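Reading Habits of Students in Clornside
Project report, second year, Social Research Methods
Supervisor: Huguette Maillard
Submitted: 2025-11-06

1. Introduction

In this project I wanted to know how students in Clornside read for pleasure, and if they still use the town library. When I moved here for my studies I saw that the reading room was often full, but most people in it worked on laptops. This made me curious. My main question was: do students borrow fewer books than they say?

2. Method

I made a short questionnaire with 12 questions and gave it on paper to students in two places, the library at Histon Road and the canteen of the college. I received 126 filled forms. I also did 10 interviews, each of them a half hour long. Most interviews were in July, when many students already had gone home, so the group is a little older than I planned.

The questionnaire asked about the last book the person finished, where the book came from, and at what time of the day they read. My supervisor advised me to remove a question about family income, and I followed this advice.

3. Results

The most common answer for reading time was the evening, in bed. Many students wrote that they read on the bus too, but in the interviews they said that on the bus they mostly look at the phone. I think both answers can be true, because a person remembers the good days better.

Borrowing was lower than I expected. Several people had a library card which they used only for printing. Those who borrowed regularly preferred crime novels and travel books. One student told me she always takes three books and reads one, and the other two "are for feeling rich."

Printed books were still more popular than electronic ones. The reasons were the smell, the price in second-hand shops, and tired eyes after a day of screen work.

4. What students do instead of reading

I asked also about other free time activities. Games came first, then series, then sport. Under "other" I found knitting, chess, baking and puzzles of different kinds, among them the Rubik's cube.

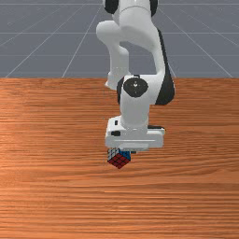 5. Limits of the study

The forms were given in only two places, and one of them is a library, so people who like books are probably too many in my sample. Some answers about the number of books were difficult to read and I left them out. I would also write question 7 in a different way, as "finish a book" was understood differently by different people.

6. Thanks

I thank the staff of the library for the table near the entrance, and all students who gave me their time.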